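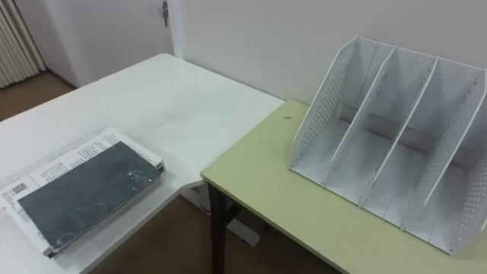 3.2 Collection of demonstrations

Demonstrations for the filing task were gathered at the Garba site between November and the following autumn. Each episode begins with a wrapped bundle of printed matter on one table and an empty four-compartment organizer on the adjoining table (Figure 3), and ends when the bundle stands upright in the compartment named in the instruction. The two tables differ in height, so the transfer can't be learned as a purely planar motion.

Operators recorded 1,443 episodes, of which 1,000 were kept for training and 200 held out for evaluation. The remainder were discarded for dropped objects, missing depth data or an incorrect target compartment. Start poses of the bundle were drawn at random within reach of the operator – the organizer was moved only between sessions.

Plastic film proved the main source of labelling error. Reflections shift with the viewpoint, and the colour of the cover was often misread by the Disside segmenter. Dirceu Queiroz relabelled 31 episodes by hand, and these were used to tune the mask threshold.

Figure 3. Starting layout for the filing task, head camera view.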